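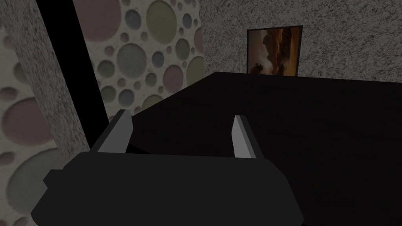
Is the Flamora home pack from Skurau worth paying for, or should I build my own rooms?

Posted in: Home robots > Simulation and testing
Asked 7/11/24

lowtorque

I look after the software side of a small project that wants a two-armed robot to do dull jobs in a flat: open doors, fetch things off a table, load a washing machine. We have one real robot (a Famano, second-hand) and it spends more time being mended than moving. So we've been looking at doing most of the early work in simulation.

Skurau sell a thing called Flamora. You pay £79 a month and get 12 ready-made homes, a robot model to drop into them and a set of tasks with pass and fail checks. The sales page says you can "go from nothing to a working household skill in an afternoon", which is the sort of sentence that makes me put my wallet away. It also says the homes are "100% realistic" and I'd love to know who measured that.

I've had the trial since last week. The trial gives you one home, no time limit on a run, and no way of exporting your logs. What I've found so far:

It installs without a fight. I'll give them that.

The decor is a bit much. Speckled grey walls, panels covered in big pastel dots, and a very dark table that I can hardly see the grain on. I don't care what it looks like to me, but I do care what it looks like to the robot, and I can't find a plain setting anywhere.

The light is flat. Every room looks the same brightness at every hour, and I haven't found a lamp or a window I can change. Our real test flat has a south-facing kitchen that blinds the robot until lunch.

Door handles seem to be the part they are proudest of. The task list has four door jobs and only one for the washing machine, and the washing machine one is "move to the machine". It doesn't ask you to open it. I haven't been able to tell whether the porthole opens at all.

What I want to know before I ask for the money:

Do the other homes differ in any way that matters, or is it one home with different wallpaper?

Has anybody had something learned in Flamora work on a real robot, on a real door, without starting again?

Is the support any good? I wrote to them and got a link to the page I was complaining about.

I'm aware I could build my own rooms in a free simulator. I've done it once before and it took most of May, and the doors swung like saloon doors in a cowboy film.

mugsandhinges

We paid for five months and then stopped. I'll try to be fair to it.

On the homes: they differ more than wallpaper but less than the page suggests. The layouts really are different. The furniture mostly isn't. Same table in several of them, same door with a different finish, same washing machine turned to face another way. If your robot only has to find its way about, you'll get some good out of the variety. If it has to put hands on things, you are paying for the same handful of objects over and over. Go through the object list in the manual (right at the back) and count the separate doors before you pay. I got to a much smaller number than 12.

On realism: the doors are heavy enough and they stop where they should. What they don't do is stick. Our real bathroom door catches on the frame for the last bit of its swing, and it needs a shove that no Flamora door ever asked for. Our robot had learned to push politely and then stand there. We fixed it by changing the friction ourselves, and that's allowed, but you have to edit a file they tell you not to edit.

The bathroom is the most useful room in the whole pack, in my view, for the reason that it's awkward. There isn't much space, the door is in the way whether it's open or shut, and a robot with two arms has to think about where the other one has gone. I'd run your door jobs there first and leave the big room with the table for later. Everything works in the big room, which tells you very little.

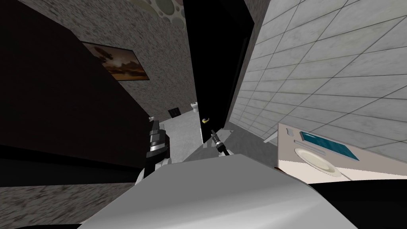 Bathroom layout: gripper close to the yellow door handle, washing machine at lower right.

A few things to look at while the trial is still running:

Run the same door job with the robot starting a hand's width to the left, then to the right. Ours was fine from the spot the demo uses and poor from anywhere else.

Look at what the pass check counts. For the door job it looks at the angle of the door. It doesn't look at whether you were holding the handle. We had a good few "passes" where an elbow did the job.

Switch on the view from the robot's own head and leave it on. In that view a lot of the lower half can be filled by the robot's own body, and if your real one is slimmer or wider than their model, what you learn won't carry over. The setting for body shape is on the paid plan only, annoyingly, so you can't test it in the trial.

Turn off the smooth arm movement. It hides all the jerks you need to know about.

To your second point, yes, we did get one door skill over to the real robot. It opened the door to our store room, and I was pleased with it. It did not open the door next to it, which has a round knob. Nothing in Flamora has a round knob that I could find. Make of that what you like.

As for support, they answered me twice. One answer was useful.

If you have one month's money to spend, I'd pay for one month, take the bathroom and kitchen jobs, export everything and cancel. Cancelling is under Account > Plan > Change, and the button says "Pause". Pausing keeps charging you unless you tick the box underneath.

gritandgrease

siriwan is better

mugsandhinges

Siriwan is a different sort of product. It's a service, where you send them your floor plan and they build the rooms for you. We had a quote and it was far more than £79. They wouldn't say how the doors were modelled either, so I'd want to see a trial home before calling it better.

gritandgrease

ok fair, my work pays for it so I never saw the bill. The cupboards are good. Can't speak for the doors, we don't do doors.

plainboxes

Going to disagree with the answer above a little, though I think most of it is right.

You don't need 12 homes and you don't need theirs. If your doors behaved like saloon doors, you left the damping at nothing, which is how most free simulators come. Put some in, and a bit of friction on the hinge, and weigh your real door (or look up what one like it weighs). That's an evening's work. Then make a plain box room, hang the door in it, and copy your own handle from a photo and a tape measure. It'll look terrible and it will teach your robot more about your flat than anybody's dotted wallpaper.

Where I'd still pay is for the clutter. Tiled walls, a ledge, a toilet at the far end of the room, a picture hanging up: all the stuff that isn't part of the job but that a camera has to look past. I'm too lazy to make that and mine always comes out too clean. So if you're training from camera pictures, Flamora might save you some weeks. If you're only using joint positions and a known door, I can't see what you'd be buying.

I would also ask Skurau straight out how many runs they did on a real robot, and in whose house. I asked. They sent me a video with music on it.

One more thing about the flat light. There is a brightness value in the room file, further down than the friction one, and it accepts changes. It's one number for the whole room, so you won't get your sunny kitchen out of it, but you can at least find out whether your robot falls over when things get dim. Mine did.

lowtorque

Thanks both, that's more than I got out of the manual. I moved the start point to the left as suggested and the door job went from passing nearly every time to passing now and then, so that's that question settled.

I've found the friction file. I'm going to build one box room with our own bathroom door in it and run it next to theirs before the trial runs out. If I do pay it'll be for a single month. Does anyone know if the exported logs open in anything other than their own viewer?

mugsandhinges

They're ordinary text files with the ending changed. Rename them and they open. The camera recordings are another matter and I never got those out.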